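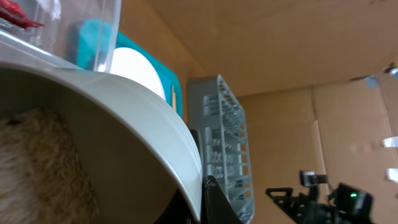

Big bowl, teal tray and the new grey rack, mid-sort.

April 2024

Kitchen day! I've been promising myself this one for ages and I finally got stuck in after brekkie, with the radio up and every bit of odds and ends from under the sink dragged out where I could see it. Such a good feeling. I'd forgotten half of what we own (the teal thing is such a cheerful colour, why was it living behind the bin bags?).

The star of the day is the dish rack. Maureen Treloar had a spare and dropped it over last night, and I am a bit in love with it. Our old wire one from the Pustberg house had gone rusty in the corners and left orange marks on everything, and Gus kept saying he'd fix it with paint. He's been saying that since August!

So, grey plastic it is, and it's so nicely thought out. There are little posts standing up all the way across, so plates ought to sit up properly and not slump into each other, and the floor is an open grid for the drips.
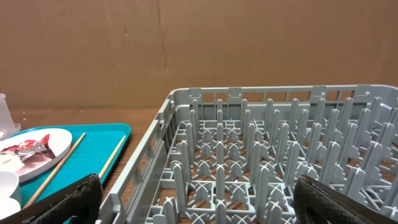 I keep wanting to rearrange it. Big plates at the back, I think, then saucers, and mugs wherever they'll go. Tracey reckons mugs should never go in a rack with pegs and we had a long and very happy argument about it on the phone. She puts hers on a tea towel. Madness.

Still to do: find a home for the big bowl (top of the fridge? too high for me), match up lids, ask Sandra if she wants her casserole dish back. Then the pantry, which is a whole other adventure, and I can't wait. Leftover soup for tea.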